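How to clean and repair a wicker basket at home

Wicker baskets last many years when you treat them well, but most people only clean them when the dirt can be seen from the other side of the room. In my workshop I get many baskets which could be saved with one hour of work at home. I wrote down how I do it. You do not need special tools.

What you need

A soft brush (an old toothbrush is good for the corners), a vacuum cleaner with a brush nozzle, mild dish soap, two cotton cloths, a spray bottle, wood glue, some clothespins and small sharp scissors. For repairs you need also a few pieces of reed in the same thickness as your weave.

Step 1. Remove the dust

Turn the basket upside down and tap it with the flat hand. Then go over it with the vacuum cleaner on low power, always in the direction of the strands. The floor of the basket collects the most, so give it more time than the walls.

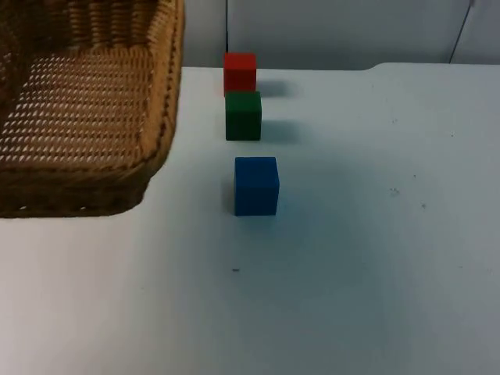 Household Workshop Letter, Issue 8, page 3

Open weave is easier to clean than closed weave, but crumbs like to sit where two strands cross. Use the toothbrush dry for this. Water at this moment makes only mud.

Step 2. Wash it

Put 3 drops of soap in 1000 ml of lukewarm water. Dip the cloth, wring it out very well and wipe the basket inside and outside. Do not put the basket in the bathtub. My colleague Lutz Haberkorn does it with willow and has good results, but many baskets sold today are made from paper cord or have glued parts, and these parts come apart in water. If you are not sure what you have, stay with the damp cloth.

Wipe a second time with clean water. Painted baskets you should test first on the underside – if the cloth takes color, stop there and use only the dry brush.

Step 3. Let it dry

Stand the basket on its side in a place with moving air, not in direct sun and not on the radiator. It needs one full day, and a thick rim can need two. While the strands are still a little soft you can press a crooked wall back into shape and hold it with clothespins.

Before you start with any repair, wipe the table also. Small grit gets into the glue.

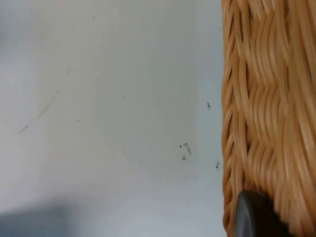 The edge of a woven basket on a pale surface.

Step 4. Fix broken strands

Soak a new piece of reed for 30 minutes. Cut away the broken part, but cut it so that both old ends are hidden behind a crossing strand. Push the new piece in along the same way, over and under, and let it overlap the old one for two crossings on each side. Put a very small amount of glue at each end and close it with a clothespin until the next day.

Loose rims are more difficult. If the braid has opened for more than the width of your hand, I would bring it to a basket maker.

Step 5. Give it a new use

A flat basket is too nice to stand empty. Ours hold letters, bread, and in the children's corner the toys. For small toys look that the openings in the floor are smaller than the smallest piece, or lay a piece of felt inside. Low walls are good for little children, they see what is inside and can put things back by themselves. 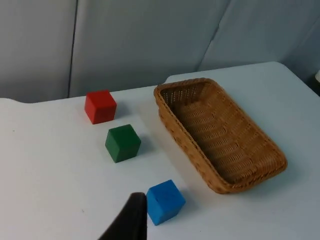
Last changed: April 21, 2024

Questions I get often

Can I oil the basket? Natural willow and rattan, yes, once a year with very little linseed oil. Rub it in with a cloth and take off the rest after ten minutes. Hang the oily cloth outside, spread open, until it is dry – a crumpled one can start to burn by itself. Painted wicker does not need oil.

What can I do against a musty smell? Put the basket outside in the shade for two dry days. If it still smells, leave an open bowl of baking soda in it overnight, under a towel.

Corrections are welcome. The tip with the clothespins I have from a reader, and it works better than the string I used before.

Benedikt Sperling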